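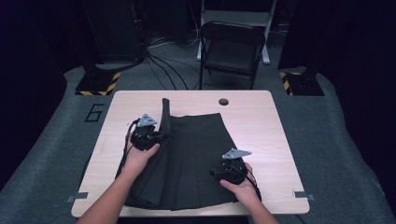

A black pleated skirt is handled with two hand-held grippers at the Druvville lab.

Skirt-folding study finds pleats are the hard part for robots

By staff writer
Nov 13, 2022
113 shares | 2 comments

A research group in Druvville says it has found a cheaper way to teach robots to handle clothes, and that pleated skirts are still the item most likely to defeat them.

The project, called Irska, does not begin with a robot. People do the folding themselves, holding a gripper in each hand and working on an ordinary table. Cameras and sensors record what the grippers do. The recordings are then used to train a program that runs two robot arms fitted with the same type of gripper.

The group collected 2,000 folds this way, on shirts, towels, sweaters and skirts. Most of the work was done in September. A report released this week compares the result with an earlier program trained by steering the arms by remote control, a slower process that often left people waiting for the machine to catch up.

On towels and plain shirts, the two programs did equally well, according to the report. On knitwear the new one made fewer mistakes. Pleated skirts gave both of them trouble. The usual failure came early, when a gripper took hold of one layer of a pleat and missed the one under it. The pleat then opened as the arm moved, and the rest of the fold went wrong from there. 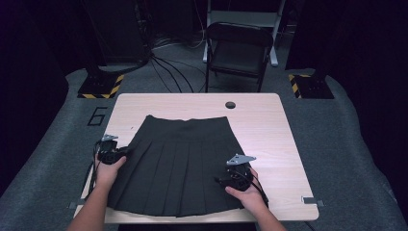
Chraibi, in a comment posted under the report, questioned whether pleats should be treated as a folding problem at all. Anyone who irons skirts for a living lines up the pleats first and folds second, the comment said, and a robot that skips the first job will keep failing at the second.

The authors partly agree. They write that people in the study were told only what the finished fold should look like and were free to get there their own way. Some smoothed the skirt before folding and some went straight to the waistband. The program was trained on both habits mixed together, and the authors think this may have hurt it.

A second round is planned in which smoothing and folding will be recorded as separate tasks. The table, the grippers and the garments will stay the same so that the numbers can be compared.
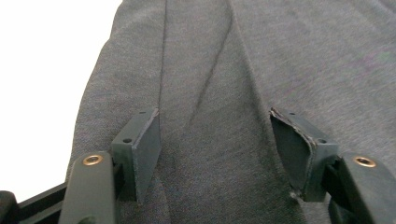 The report also spends several pages on the grippers. Fabric is thin and slides easily, and small changes in the surface of a finger can change how well it holds. The group recommends checking the pads before each session and writing down when they are replaced, a step it says was not done carefully enough in the first weeks.

Adus, the company that paid for part of the work, runs a laundry service for hotels and has said it has no plans to use the system yet. Hotels send mostly sheets and towels, which existing machines already fold.

The group says it will release the recordings once the second round is finished. No date has been set.

2 comments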